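We use cookies to make this site work and to remember what you read. Accept all | Manage

The Overpayment

The letter came in December and it was for 4000 dollars. Not a bill. The other way. Workex owed Siwan Lougher 4000 dollars and was very sorry for the delay.

She read it standing up. Coat on, one boot off.

She had not worked at Workex since Phillips closed the Kosham office and sent everyone home with a box. No pay, last month. No explanation. Her and Ülle both, and Ülle had two kids and a car that only started downhill. Siwan had lent her 1000 then. Cash, in a bread bag. They never talked about it again and then they never talked.

So. 4000.

She called the number on the letter. Hold music. A man said it was real. He said it twice, like he'd been told people would ask. Had she moved in the past four years? She had not moved. She had hardly moved the couch.

"And Ms. Kalniņš?" she said. "Did she get one?"

He couldn't discuss that.

"But if you owed me you owed her."

He could not discuss that either, and was there anything else today.
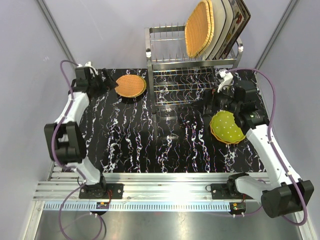 Siwan still had Ülle's number, in the old phone, in the drawer with the batteries. She charged it on the kitchen counter and waited, walking up and down. It took forever. The black counter with its white veins had been her mother's idea, very grand, shows every crumb, and on it the dish rack, two tiers, half of the top one empty because who was she washing for. She used to have people over. Ülle mostly. Ülle ate standing up and talked with her mouth full and knew everybody's buisness at Workex down to the parking.

The phone lit up. 4 percent. She copied the number onto her hand.

Then didn't call. Made tea. Didn't drink it.

What would you even say? Hi, it's me, did you get rich. Hi, I never wanted the thousand back. Except she had wanted it back. That was the trouble - she'd wanted it every single month, when the rent went out, and she'd hated Ülle a little, and then a lot, and then it had gone quiet in there and she'd thought that was forgiving.

She called at ten past six.

"Who's this," said Ülle.

"Siwan."

Nothing. A TV somewhere, a kid yelling about a shoe.

"I got a letter," Siwan said.

"I got one too." Then very fast, all at once, "I was going to call you, I swear to God, I had the bread bag out, I kept it, I kept the stupid bag, I was going to put it in there and drive over and I got as far as Wikance and turned round. Twice."

"Does the car start?"

"No it's a different car. Siwan. It's a different car, it's been four years." 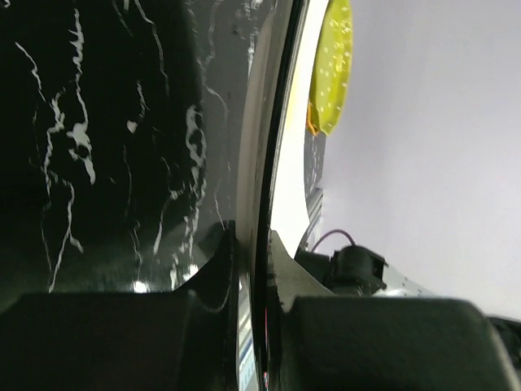 Four years, and what do you do with your face when somebody says it out loud. Siwan looked down. The veins in the black went mostly up and down, white ones and gray ones, and she followed one with her finger until it gave out. Her mother used to say it looked like rain on a window at night. Her mother said that about a lot of things.

"Are you there?" said Ülle.

"I'm here."

"Are you mad?"

"I was. I think I was mad at Phillips and you were closer."

Ülle laughed, or coughed. The kid had found the shoe, it was the wrong shoe.

"I can come now," Ülle said. "I mean I'd have to bring them. They haven't eaten. It's a mess, it's a bad idea, forget it."

"I've got eggs."

"They don't eat eggs."

"What do they eat?"

"Toast. They eat toast, like pigeons."

"I've got bread," Siwan said, and then neither of them could say anything, becuase of the bag.
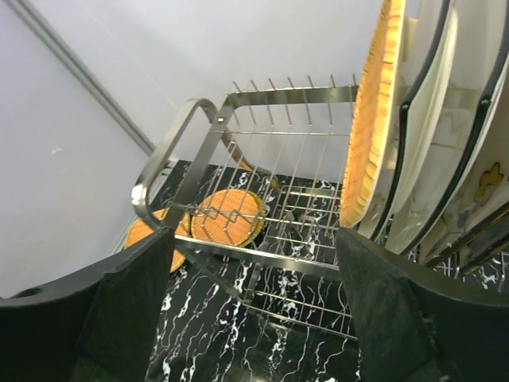

She put her other boot back on for some reason. Took it off. Swept the hall, pushed the letter under the fruit bowl, got it out again and read the number one more time. Still 4000. She cut the whole loaf, way too much, and stood at the window with the knife in her hand till it struck her how that would look from the street.

Headlights at ten to seven. They went by. Then they backed up, badly, and one wheel went over the curb, and a door opened before the car had all the way stopped.

"Which bell is it?" a small voice was yelling. "Mom! Which bell!"

Siwan was already on the stairs.

17 shares | 6 comments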